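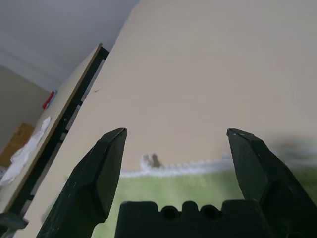
Figure 1. Narngate site, second reporting period.

Nillow Laundry Access Program
Interim Progress Report to the Hendriks Fund
Submitted 15 May 2019

Purpose of this report

The Nillow Laundry Access Program provides free washing and drying to households in the Drarnura district that have no working machine at home and no laundromat within walking distance. The Hendriks Fund supports the program's operating costs. This report covers the second reporting period and follows the headings set out in the grant agreement. Financial statements are submitted separately through the Fund's portal.

Service delivery

The program completed 1075 loads during the period. Enrollment stood at 34 households when the period closed. Most enrolled households use the service every week. A smaller group comes only for bedding and heavy items, which they cannot wash by hand or carry to the commercial laundry on the far side of the river.

Enrollment was paused for part of the period while the second dryer was out of service. Households already enrolled kept their weekly slots, although drying was moved to a longer cycle and collection was put back to the following morning. Normal collection resumed as soon as the replacement drum bearing was fitted. The pause is the main reason enrollment is below the level projected in the original proposal, and we expect to close part of the gap by the end of July.

The drop-off point at Narngate continues to be the busier of the two. The Drarnura drop-off point, in the lobby of the former post office, is open on fewer days and is used mostly by older residents. We had planned to extend its hours during this period. The lease does not allow access to the lobby after the upstairs offices close, and discussions with the building owner are continuing.

Sorting and return of household items

The first interim report noted complaints about items going back to the wrong household. Towels and pillowcases made up nearly all of these cases, as they look alike and families rarely label them. The program has since adopted numbered mesh bags, issued at enrollment and kept closed through washing and drying. Items too large for the bags are tagged at drop-off with a fabric pin that matches the bag number.

Complaints about misplaced items fell after the bags came into use. The remaining cases mostly involved loose socks and one fitted sheet that was returned late — the household was given a replacement from the donated stock in the meantime. Bags wear out faster than the supplier suggested, particularly at the drawstring, and a line for replacements has been added to the budget for the next period.

Folding was not part of the original service. It was added on a trial basis because unfolded loads took up too much shelf space at collection and were often mixed up by people reaching past them. Under the present arrangement, sheets are folded in quarters and towels are folded lengthwise into a strip before the ends are turned in. Clothing is left unfolded in the bag unless the household has asked otherwise. The trial has added staff time to each shift, and a decision on whether to keep it will be made before the final report.
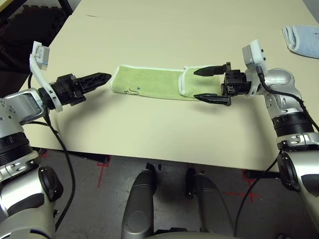
One household's reply to the spring survey said that the folding was welcome but that later closing on two evenings a week would help a good deal more, as both adults finish work after the collection desk has shut. Similar requests came from other households. The survey also asked about detergent, and a number of households requested an unscented product for children with sensitive skin. Unscented detergent is now the standard at both drop-off points, with the scented product available on request.

Equipment and utilities

The program operates seven machines in all, counting washers and dryers together. The two oldest washers were bought used before the grant began and have needed repeated attention to door seals and drain pumps. Both remain in service. Our maintenance contractor advises that neither is worth a further major repair, and we have started to collect quotations for replacements.

Water costs were in line with the budget. Electricity costs were higher, largely as a result of the longer drying cycles described above. We request the Fund's approval to move $3000 from the outreach line to the utilities line. The outreach line is underspent; printed leaflets were shared with the district's housing office, which covered the cost of mailing.

Lint removal has been moved from a weekly to a daily task following the contractor's inspection. The exhaust duct at Narngate was cleaned along its full length, and a written log is now kept beside the dryers.

Staffing

The program lost one part-time attendant during the period. The position was vacant for several weeks and has now been filled. The new attendant has completed training in machine operation, stain handling and safe storage of cleaning products. Training on the enrollment database is still to be done.

Matters carried forward

The following items remain open and will be addressed in the final report.

Evening hours at Narngate. A schedule with two late evenings is being costed, including the effect on attendant shifts.

Access to the Drarnura lobby. If the lease cannot be changed, the program will look at a locked cabinet on the street side of the building.

Washer replacement. Quotations will be sent to the Fund for information once they are complete.

Waiting list. Households that applied during the enrollment pause will be contacted in the order in which they applied — those without hot water at home will be offered the first open slots, in keeping with the priority rule in the grant agreement.

A copy of the survey form and the revised drop-off instructions is attached to this report.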